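Reports > Funded Projects > Home Linen and Laundry Support > Progress Report

Home Linen and Laundry Support
Progress Report to the Brisach Fund
Submitted Wed 24 June

1. Purpose of this report

This report covers the second period of the Home Linen and Laundry Support project, delivered by Uner Home Services with a grant from the Brisach Fund. It sets out the work completed, the changes made to the original plan, spending against the main budget lines, and the work planned up to the end of the grant in October. It should be read together with the first report, which described recruitment, staff training and the selection of households.

The project helps people who live at home and can no longer manage their bedding, towels and clothing without assistance. Support is given in the bedroom wherever possible. Most participants have told us that carrying a full load to another room is the part of the task they find hardest, and that clean items then stay in a pile for several days.

2. Households served

The project is currently working with 19 households. All of them were referred through the Hindus Street office or the D'Souza Center, and all have had a first visit and a written plan. Two further households have been accepted and will begin once their plans are agreed.

Visits take place in the morning or early afternoon. The grant application assumed a fixed weekly visit for every household. In practice, some participants asked for a shorter visit twice a week, and others preferred a longer one every second week. Schedules were adjusted accordingly within the approved staff hours.

3. Activities in the period

3.1 Sorting and folding

Sorting and folding took up the largest share of visit time. Staff follow a common order of work: the bed is cleared, a sheet is left on it as a working surface, and items are brought to it by type. Towels and large pieces are folded first and smaller clothing afterward. Finished items go directly to the shelf or drawer named in the household plan.

The bed was chosen as the standard folding surface after the first period. Tables in several homes were too small for bath towels or were needed for meals and medication. A bed gives enough room to lay a large item out flat, and a participant who tires easily can sit on the edge and continue to take part. 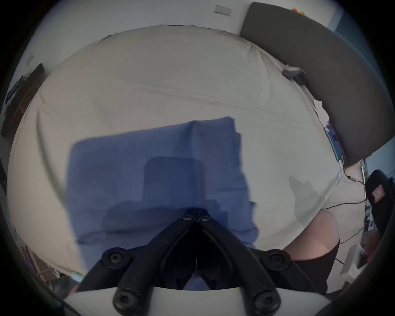 Figure 1. Blue cloth item folded and laid flat on the bed, with the crease down the middle.

The method taught for large rectangular items has been simplified. The item is spread out, smoothed from the center toward the sides, folded, and smoothed again before the next fold is made. Edges do not need to meet exactly. The earlier guidance asked for all edges to be lined up, and staff reported that participants with limited grip found this discouraging and often stopped before the item was finished. The revised guidance accepts uneven layers along one side as long as the item lies flat enough to be stacked.

3.2 Bed changing

Staff changed bed linen at the request of the household, normally at the end of the visit after folding was complete. Participants who wished to help were asked to take one corner or to place the pillows. Fitted sheets continue to cause difficulty, particularly on deep mattresses and on beds with a padded headboard set close to the mattress. Staff have been instructed to begin at the headboard end and work toward the foot. Heavier beds are not to be moved away from the wall by one person.

3.3 Storage

Household plans now include a short section on storage. Where shelves were too high or drawers too heavy, items in daily use were moved to a lower position with the participant's agreement. Simple cloth labels were offered and were accepted in most homes. No furniture was purchased or altered with grant funds.

4. Changes to the original plan

The printed folding guide has been reduced from a booklet to a single card with large type. An order of 200 cards was delivered during the period, and copies have been left in every participating home. The remainder are held at the D'Souza Center for new referrals and for family members who ask for one.

The group session planned for the spring was postponed. The room offered had no suitable surface for folding sheets, and several participants said they would prefer to continue at home. The sum set aside for room rental has not been spent, and a separate request to transfer it to staff travel is attached to the financial statement.

5. Spending

Staff hours are within budget. Travel is above the planned level, chiefly as a result of the twice-weekly visits described in section 2. Supplies are below the planned level, as most households preferred to use their own baskets and linen. A small stock of spare sheets and towels was purchased for homes without a second set, and each item issued is recorded in the household plan. The full financial statement is provided separately.

6. Difficulties

Staff absence affected visits early in the period. Up to two visits in a week were postponed while cover was arranged, and all were later made up. A relief worker has since been trained in the common order of work.

Record keeping was uneven. Some visit sheets noted the time spent but gave no detail on what the participant had done personally. The form has been revised to record this separately for sorting, folding, bed changing and putting away, and supervisors review it each month.

7. Work planned to October

The remaining period will be used to begin visits with the newly accepted households, review every household plan, and agree with each participant what support should continue after the grant ends. Families who wish to take over the work will be offered a joint visit at which staff go through the card and the storage arrangements with them.

The Fund is asked to note the progress described and to confirm its decision on the transfer request before the next payment is released. The final report will be submitted at the end of October.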